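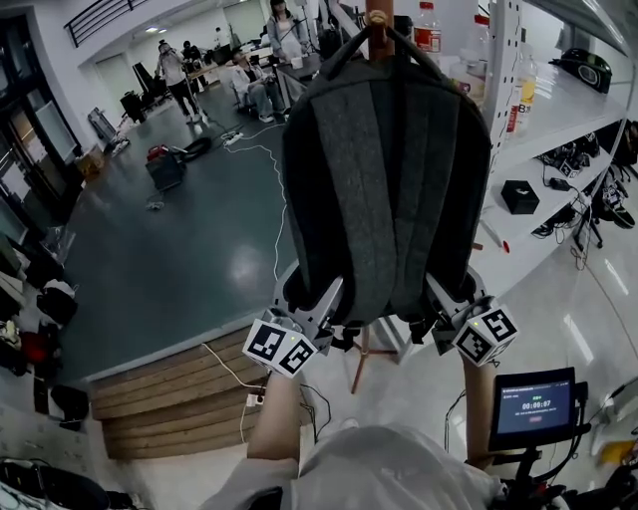
Search tickets and help pages Go

Ivomance Support — Ticket 2837
Subject: Left gripper pose jumps to the right gripper a few seconds into a recording
Product: Ivomance Capture, with the Pristisbridge playback plugin
Opened by: Insaurralde lab, Plidville
Status: Solved, left open for comments

Original message

Hello, and thank you in advance for reading all of this, I know it's long. We have been recording two-handed tasks with the handheld grippers for most of the fall and have been very happy with them, so please take this as a note from people who like your software!

The trouble started when we moved on to the backpack task. The operator takes hold of both shoulder straps with the two grippers while the bag hangs on the coat rack, and then works the straps from there. The session records without complaint. The timer on the little display runs, and when we stop, the file saves and passes the validator. Then we open it in Pristisbridge and the left gripper's path leaps across to where the right gripper is, stays there for a stretch, and comes back. In the worst file this lasts 248 frames. The right gripper looks perfectly fine the whole time, so for that stretch we have two right hands and no left one.

Things we tried before writing to you:

Reran the head camera calibration. No change.
Printed new marker sheets and checked the sizes in the config against a ruler. No change.
Recorded the same motions with no backpack, just waving the grippers in the air. No jump at all, which made us feel a bit silly.
Turned the smoothing filter off. The jump is still there, only sharper.

I've attached one bad file, one good one, and our config folder.

Reply from support, 10:40

Hello, and please never apologize for a long ticket, the long ones are the ones we can answer. Your bad file was very helpful.

The detector is seeing the markers on both cubes in most of the frames I stepped through. What goes wrong comes afterward, where detected markers get assigned to a device. Could you tell me whether you have any other cubes switched on in the room, or even just lying around? A spare set on a shelf would count. Could you also send me the file called devices_local from the capture machine? It isn't in the config folder, I'm sorry to say — it lives in the user's home directory, and we really ought to move it.

Reply from customer, 13:15

Oh dear. Yes, there is more equipment with marker cubes on the shelving to the right of the coat rack, and it's in view of the head camera whenever the operator faces the bag. We never thought of it as part of the recording. File attached.

Reply from support, 15:05

That's the missing piece, thank you. In your devices_local the spare set has 2 marker IDs in common with your left gripper. When the solver gets those IDs from two places at once it can't settle on a pose for the left device, so it falls back on the nearest device with a confident pose, and with both grippers on the same backpack the nearest one is the right. In your waving test the operator faced the other way, judging by the video, and the shelf never came into view.

What I'd suggest, in this order:

1. Give the spare set its own ID block in devices_local and reprint its sheets. Until that's done, put a cloth over it or move it to another room.
2. Set fallback_to_nearest to false. A lost pose will then be written as lost, and you'll see a gap in Pristisbridge.
3. Set max_jump_cm to 8. Anything larger between two frames is flagged in the log.
4. Reprocess the old files with the same settings. The raw video is kept, so you won't need to record them again.

The fallback being on by default is our doing, and I've filed a change for it. The validator should also complain about duplicate IDs, and I've asked for that separately.

Reply from customer, 16:50

We moved the spares out, changed both settings, and reprocessed the bad file. The left path now has one short gap where the operator's arm crosses in front of the cube, and no jump! I'm running the rest overnight. One small question while I have you — does the gap get filled on export, or do we have to do it ourselves?

Reply from support, 17:05

Lovely news. Export leaves gaps alone unless you tick "Interpolate short gaps" in the Pristisbridge export window. I'd leave it unticked for training data and look at each gap first.

We use cookies to keep you signed in and to remember your ticket filters. Accept Manage settings

Contact support | Copyright Ivomance | Back to top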